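Estisell Picture House: pre-screening safety walk, with comments
Jan 27, 2023
Walked by: Margareta Ciobanu. Second pair of eyes: Aurélien Visal's stand-in could not come, so Aurélien Vidal did it himself.

1. Fire exits, left and right of screen: OK
Both open with one push. The new bar on the right is lovely, such a difference from December!

2. Aisle lights: 5 to replace
All on the left, rows F to K. Please do these before the Driltberg double bill, as people will be nipping in and out between films.

3. Seats: OK, with one note
Row C, seat 19 tips forward when you stand up. Taped off for now. The rest are solid, and the re-covered ones in the back row are gorgeous (try them).

4. Balcony rail: OK
Tight all the way along. I gave it a proper shake.
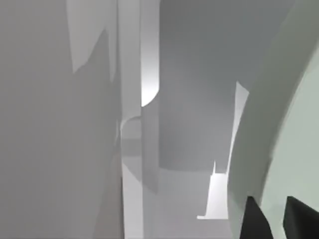
5. Projection booth: one action
Extractor fan running well and the floor is clear of cable at last. The extinguisher is in date but its bracket, number 1559, has lost a screw. Aurélien has one at home that fits.

6. Film store: OK
39 cans on the shelves, heaviest at the bottom. We found the trailer for Flilitz behind them, which made our evening!

7. Foyer and kiosk: one action
Popcorn machine lead checked, no wear. The mat by the Masson poster curls up at one corner and I caught my foot on it twice. Swap it with the one from the side door.

8. Emergency lighting: OK
Stayed on for the full test. Very pleased with this.

Still to do: aisle lights, C19, bracket screw, foyer mat. Initial each one on the sheet in the booth when it's done.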